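Insoles and Laces: Gallery
Brekholm Footwear Care Notes, compiled by Wafula Biwott

This gallery belongs to the section on laced sneakers. It covers the stage at which laces are loosened and insoles are handled apart from the shoe. Cleaning of uppers and repair of soles are treated on separate pages.

The terms are the ones used in the rest of the notes. An insole is the removable layer inside the shoe. The foxing band is the strip around the side of the sole. The aglet is the hard tip of a lace. The topcloth is the fabric face of an insole, the side the foot rests on. Some suppliers call it the cover.

Insoles are easier to match to their shoes when both are laid out on one surface. A dark mat is preferred, as white laces and pale topcloths are hard to find on a light bench. Pairs are kept together. Single shoes go at the end of the row.

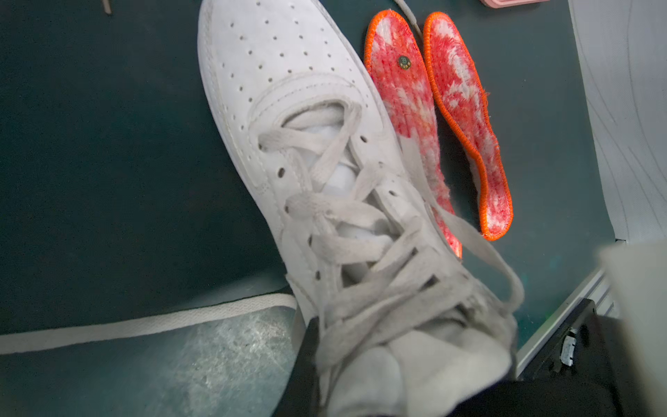
White leather low-top with perforated toe box. Laces untied, orange-edged insoles alongside.

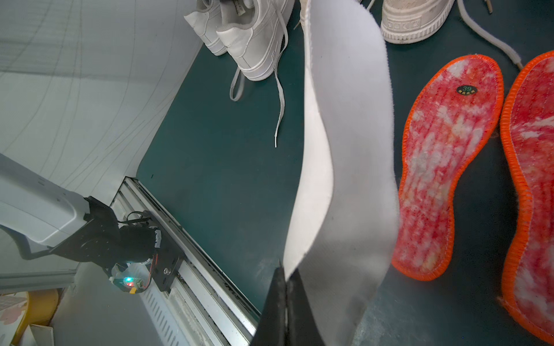 Off-white insole held by its lower end. Behind it, white sneakers and a canvas sneaker with stars and crescent moons on the foxing band.

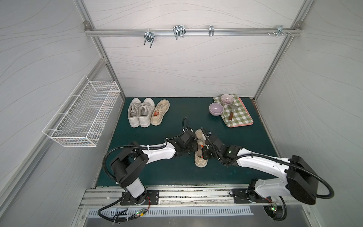 Sneakers side by side at the back left of the mat, with a wire-mesh basket on the left wall and metal hooks on the rail.

Notes on handling

Laces. Loosen from the top eyelets down and leave the lower rows threaded if the lace is not being replaced. A lace pulled out in one motion wears at the eyelet edge. Check both aglets. If one has split, trim it and fit a new tip before threading; a frayed end will catch on the stitching inside the eyestay. Flat laces should be turned so that they lie without a twist at each crossing.

Lifting an insole. Open the throat of the shoe fully, raise the heel end first and draw the insole back. If it resists at the toe, it may be glued. Do not pull harder. Slide a flat blade under the edge and work forward a little at a time. Topcloth with a plush face sheds fiber when scraped, so keep the blade against the underside.

Edges. An overlocked border is the first part to fail on a fabric insole. Look for lifted loops at the inside of the forefoot, where the foot rolls. One loose loop can be tucked and sewn down. A longer run is better restitched. The thread used at the Brekholm bench is Astetti bonded polyester, in the nearest color available. An exact match is not needed, as the border is hidden in wear.

Sizing a replacement. Place the old insole face down on the new one, align the heels and mark the toe. Trim outside the line, try the insole in the shoe, then trim again. Leave 2 mm more at the toe than seems necessary on canvas shoes. Left and right are cut separately, even when the old pair looks symmetrical.

Cleaning. Brush the topcloth in one direction with a soft brush. For marks, use 5 ml of Gristirine concentrate in 100 ml of lukewarm water, applied with a cloth. Do not soak foam-backed insoles. Dry them flat and away from heaters. Laces can be washed in the same mixture and hung over a rail or hook by the middle.

Refitting. Slide the toe in first and press the heel down last. Run a finger along both sides to find folds. An insole that rides up at the heel is too long or is on the wrong side. Relace from the bottom with even tension and leave the top pair of eyelets open until the shoe has been tried on.

Storage. Spare insoles are kept flat. Rolling them leaves a curve at the forefoot that is slow to come out. The mesh drawers in the Naseri cabinet hold adult sizes without bending; larger ones go on the open shelf. Write the size on the underside in pencil, near the heel, where it will not rub off as quickly.

The index of the Brekholm notes now has almost 3000 entries, and some of the older ones use "sock liner" for insole. Both terms will find this page. The entries on canvas uppers and rubber foxing were revised in July.

Related pages: Eyelet Replacement; Canvas Uppers, Washing; Heel Linings; Thread Chart.

Contact: Wafula Biwott, Brekholm Footwear Care Notes | © Brekholm Footwear Care Notes | Back to top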